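Search this blog... Search

Blog > Work > Moving big things

I have been meaning to write about the crane boom for weeks now, and then the kettle boils or the phone rings and another evening has gone. So, with a mug of tea at my elbow, I'm going to try to get it all down before I forget the good bits.
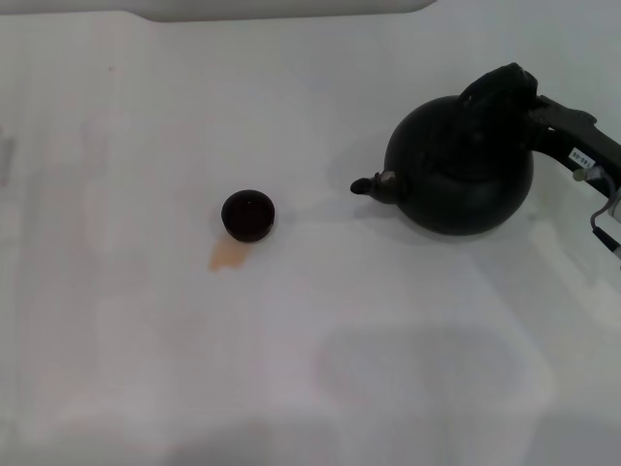 Marnura Freight – Heavy Cargo Desk

Most of what crosses our desk is fairly ordinary, if you can call a combine harvester ordinary. Diggers, tractors, the odd fire engine. They have wheels or tracks, they roll on to the ship, somebody lashes them down, and they roll off again at the other end. The awkward ones are the pieces that won't roll, and back in November we were asked to move one of those for a builder of cranes called Jakubowski. It was a single boom section, painted and finished, and it had to get from their yard to the port of Troltola and then across the water to Nerninard.

I remember reading the measurements on the booking form and going off to find a colleague, just to have someone to read them to. The weight was no trouble at all. It was the length, and the fact that the thing tapered, so that the balance point wasn't where your eye told you it ought to be. I've been doing this work long enough to know that you never trust your eye, but I still looked at the drawing and put my finger in the wrong place!

The road part took the most planning. It's 751 kilometres from the yard to the quay by the route we were allowed, which is a good deal further than the route I'd have taken in my own car. There are two low bridges on the short way, and a roundabout with a rather lovely old stone cross in the middle that I wouldn't have wanted on my conscience. We were held to 50 kilometres an hour for long stretches, and could only move at night through the towns. I found myself waking up at three in the morning and wondering whereabouts it had got to.
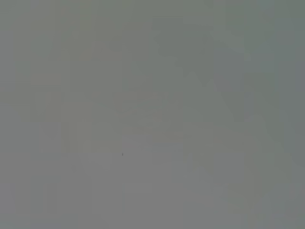
Mostly grey

At the port it went on to a roll trailer, a long low steel bed that the terminal tractor pushes up the ramp. I do love watching this part. The driver took it up so gently that the whole business seemed to happen in slow motion, with the loading crew walking alongside and watching the clearance at the top of the ramp. Then came the lashing, which always goes on longer than people expect, and a second look at every chain – I was glad of my good gloves and my thick socks by then.

The bill, for those who like to know such things, had a line on it for the port handling alone that came to 2,744 euros. The customer queried it, as customers do, and I spent a happy half hour on the telephone explaining what a roll trailer was and why theirs had to be booked ahead. We parted on very good terms. 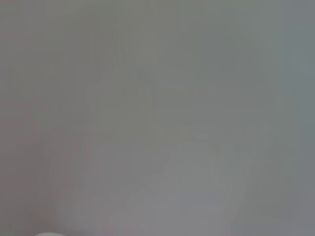
Soft greys

The crossing itself was dull, and I mean that as high praise. A bit of swell on the first night, nothing after. When the ship tied up at Nerninard the surveyor went aboard with his torch and found one rubbed patch of paint, roughly the size of a playing card, where a pad had shifted. Jakubowski sent a small tin of the right yellow and it was touched up on the quay.

There's another one coming in the spring, a bit longer than the first, and I've already got the maps out on the kitchen table. If any of you know the roads on the Troltola side and have heard about roadworks, do leave me a comment.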